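Storing filament: keep the cardboard boxes or bin them?
Forum > Workshop and Storage > Filament and Materials
1,171 views

tinsnips_and_tea
I am having a clear-out of the back bedroom and have reached the stack of filament boxes. I've kept every one, mostly out of habit. They take up two shelves of a Tosholm unit and half of them are empty. Do people here keep the cardboard or flatten it as soon as the spool comes out?
For what it's worth I print PLA nearly all the time, with a bit of PETG in the summer. The room is unheated and the window runs with condensation by January.

orrery77
Flatten them. The box does nothing for damp. It is the sealed bag inside that matters, and once you have opened that you need a proper tub with a lid and some desiccant. I use Grevitz tubs, four spools to a tub, and all the cardboard goes in the recycling on a Thursday.

Mossgate
Posts: 2,431
I keep mine. A spool on its own rolls about, collects dust and gets its loose end crossed under itself if you look at it wrong. In a box it stands on its edge like a book. I do agree with orrery77 that the bag is what keeps the damp out, so I put the spool back in a zip bag first and then in the box.

orrery77
That is two lots of packaging to get through every time you want to change colour.

Mossgate
It takes me less than a minute. I don't change colour that often.

Niloufar Heydari
I'm with Mossgate, although I only keep the flat shallow cartons. They stack well and the lid closes again without tape if you have opened it neatly.

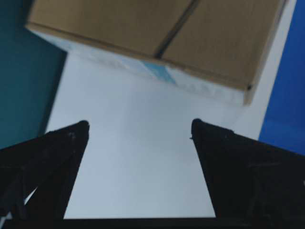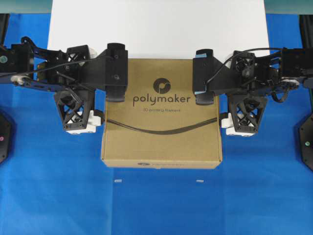
I write the material, the colour and the weight left on the narrow side with a marker, so that I can read it with the box on the shelf. Writing on the top is no use once there are three more boxes on it. When a spool is finished I cross the line out and write the next one underneath. I have boxes on their fifth or sixth line now.
The weight is worth doing. I put the full spool on the kitchen scales when it arrives and write that down too, and then I know what has been used without having to guess at the weight of the empty reel.

tinsnips_and_tea
The side label is a good idea. Mine all say things like "grey?" on the top in biro. Do you stand them up or lay them flat?

Niloufar Heydari
Flat, six high at most. Above that the bottom one starts to sag in the middle and the lid gets hard to open.

Darko_prints
Stand them up. If they're flat you have to lift five boxes to get the one at the bottom, and it is always the one at the bottom. On edge they come out like files.

Niloufar Heydari
They do, but then they need something at each end to hold them up and my shelf is open at the sides. I tried bricks. It also depends how deep your shelves are.

pepperpot_lane
I had silverfish in a stack of old cartons in the garage and wouldn't store anything in cardboard again in a damp room. If the window is running with water I would be thinking about that before labels. Move them to an inside wall at the very least.

orrery77
Seconded. Cardboard takes up water. In an unheated room you are putting something damp next to the thing you want kept dry.

Mossgate
It's in a sealed bag, though. I have had mine in a cold porch for two winters and the PLA prints as it did when I bought it. PETG I will give you, that lives indoors.

Halex
Posts: 2,932
Both, in my case. Opened spools go in a tub, unopened ones stay in the box they came in until they are needed. I see no point in unpacking something that is still sealed. I keep 3 empty boxes back for posting things and the rest go out.
Whatever you do, cut the purchase label off first if you are getting rid of the outer parcel. It is handy to have the batch and the date taped inside the lid when you come to reorder a colour.

tinsnips_and_tea
Right. I've gone with something close to what Halex does. Opened PETG is in a tub, the PLA is bagged and boxed with the label on the side, and the whole lot has moved to the landing cupboard, where it is drier. Fourteen empties flattened and tied up with string.
The landing cupboard is now full, so the towels are on the Tosholm shelves in the back bedroom. Does anyone know if those shelves come in a narrower width?

Darko_prints
They did when I bought mine. Measure the skirting first, the uprights don't sit flush.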